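Shower Doors Are Hard for Robots. A Small Group Is Getting Them Open With Very Little Practice

Posted Feb 19, 2025

Ask people who work on home robots which part of the house gives them the most trouble and you'll hear a lot about kitchens. Neema Rotich would like to talk about the bathroom instead. Her group at Grundton has just put out results on a method for teaching a robot arm to open glass shower doors, and it's one of the nicest pieces of small, careful robotics work we've read this winter.

The problem sounds simple until you think about what a robot has to work with. A glass door is something a depth sensor mostly looks straight through. The handle is polished metal, so it throws back whatever light is in the room, including the robot's own. And a door swings in an arc around its hinges, which means that an arm pulling in a straight line will soon be fighting the door, the handle, or itself.

The usual answer has been to collect a huge number of demonstrations and hope the robot picks up the right motion. The Grundton method, which the group calls Lukumay, goes the other way. It trains on 100 demonstrations in total, each one recorded by a person guiding the arm by hand, and it splits the job into two parts that are learned separately.

The first part is finding the handle. Lukumay never tries to build a 3D model of the glass. It compares ordinary color pictures from more than one viewpoint and looks for the handle's outline, using the things nearby as landmarks. A towel bar, a shelf of bottles, the line where the floor meets the wall — all of that stays put when the arm moves, and all of it is far easier to see than a clear pane.

The second part is the pull, and this is where it gets fun. Once the fingers have closed, the arm goes a little soft. It makes a tiny tug, feels which way the door wants to go, and updates its guess about where the hinges are. Then it tugs again. After a few of these the path is good enough that the arm can follow it in one smooth sweep.

"We kept trying to make the robot know the door before it touched it," Rotich told us. "Then one day we let it be wrong for the first inch, and everything got easier."

The trials took place in real bathrooms, with the arm clamped to a table and parked beside the shower.
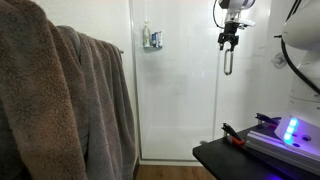
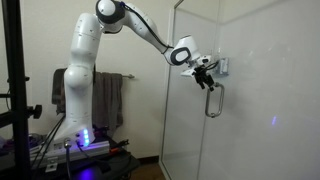
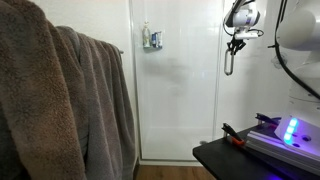
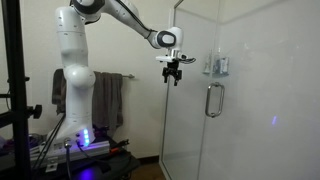 Now for the numbers. The group ran its test on 6 doors, none of which had been used for training, and gave the arm 17 tries at each. Four of the doors opened on every single try. A fifth gave trouble only when the room lights were turned down low. The last one, an older door with a strong magnetic catch, beat the robot on 3 of its tries, each time at the same moment: the catch let go all at once, the door jumped, and the arm read the jump as a slip and let go of the handle.

Those failures are written up in full, with force plots, and they're worth reading. Lucrezia Santoro, who ran most of the trials, thinks the fix is within reach. The arm already feels the catch release. It just doesn't have a name for that feeling yet, so it treats it like every other surprise. She's been adding a short set of demonstrations made only on doors with catches, and she says the early signs are good, though she wants to see it work on doors she hasn't met before she puts a figure on it.

The group also tried taking pieces of the method away to see what mattered. Without the soft tugging stage, the arm could still find and grab handles just fine, but it stalled partway through the swing on most doors. Without the landmarks, it did well in bright rooms and badly in dim ones. That second result surprised Santoro, who had expected the landmarks to help a bit everywhere. In good light they hardly made a difference.

Why care about shower doors at all? Rotich started on this in November of the year before last, after a run of talks with home care workers about which chores they'd most like help with. Cleaning the shower came up again and again. It's hard on the back and the knees, and the floor is often slick. A robot that scrubs tile is no use if a person has to come and let it in, so the door had to come first.

There's still a long way to go. The arm stays where it's clamped, so someone has to set up the table within reach of the handle. Sliding doors are out for now, and so are doors with a simple knob or a cutout in the glass, which the two-finger gripper can't get a good hold on. Rotich is frank that wet handles need a study of their own, as all of the scored trials were done with the metal wiped down first.

The training recordings and the code for the tugging stage will be shared through Skuvmont, the open library where the group has posted its earlier work on drawers. The handle finder will follow later, once it's been cleaned up enough for other people to run it. If you have an arm with decent force sensing and a door you don't mind having pulled on a few hundred times, the tugging code should be the easier half to try, and the group would love to hear how it does on doors they don't have.

Next on the list is Clumudwood, a follow-up project that puts the same arm on a rolling base so it can choose its own spot to stand. Santoro has already begun measuring how far off that spot can be before the pull stops working. She's hoping for a wide margin — bathrooms are small, and there's usually a laundry hamper in the way.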